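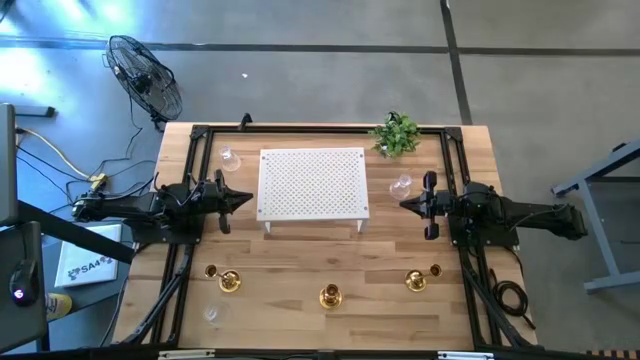
Two-arm table with the rack, beakers and candle holders out.

Equipment Requests and Budget: FAQ
Last edited Jul 4, 2022 by Bheki Coetzee. Ask me if something's missing, I'll add it when I get a minute.

What counts as one station?
Table, frame, both arms, both grippers, mounts, cabling. One line on the form. Cameras go on a separate line, props on another. Please don't lump them, Edgars has to pull them apart again by hand.

How many stations are we planning for?
4 this year. 2 are approved, the other 2 wait on the floor plan. Don't order against the unapproved ones, even small stuff.

Can I order one arm instead of a pair?
As a spare, yes. As a station, no. Our tasks are mostly two-handed and a single-arm table ends up getting retrofitted at full price plus labor.

What's the lead time?
Arms through Diven: 10 weeks, sometimes longer. Frames are quicker. Tabletops quicker still. Order arms first and build while you wait.

Do I need a quote for everything?
Anything over $67, yes. Under that, card and receipt. A photo of the receipt is fine if you can read the total. Has to be readible.

Wood top or something cheaper?
Wood. We've had this argument. Put the butcher block on the form and move on. If your task needs another surface, lay a sheet over it and charge the sheet to props.

Who pays for props?
Your task budget. Glassware, brass pieces, racks, little plants, all of it. Buy doubles of anything glass. Kamol Petchrat keeps the shared shelf, check there before you buy, we own more beakers than anyone needs.

Do small furniture pieces count as props?
If it goes on the table and the arms work around it, prop. If a person uses it, furniture, and that goes to the office budget. The white perforated one is a prop.

How much floor space per station?
More than the table. Count the legs on the outside of the frame, a walkway on every side, plus somewhere for the operator desk. Send Nattawut Yimyam a sketch before you ask for a spot. Pencil is fine.

What about cables?
Budget for them!! Every request so far forgot. Power, data, spares, floor covers. Covers especially, if the run crosses a walkway. Measure the real route, then add slack for the arm to move.

Fans?
Pedestal fans are fine, office budget. Don't buy one per station, ask who has one.

Ceiling cameras, do those come out of my money?
No. Ceiling mounts and anything hung from them are facilities. Cameras on the gripper itself are yours. Order those with the gripper so the bracket fits.

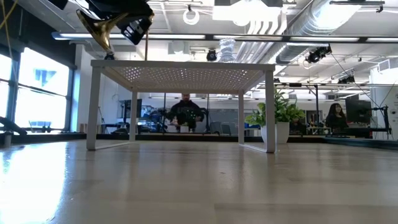 Can I get different fingers for my gripper?
Yes, separate line, say which gripper. Fingers are a wear item so put in for a spare set. Sakda Yimyam has the current part list. The one pinned to the wall is old.

What if the price changes after approval?
Small change, just note it on the form. Big change, new form, sorry. Attach both quotes.

Leftover money at the end of July?
Doesn't roll over. Spares are the usual answer. Get them to Edgars Lepik early, he won't take teh last-day pile again.

Where does the form go?
Shared folder, "Equipment", then your project name. Not email.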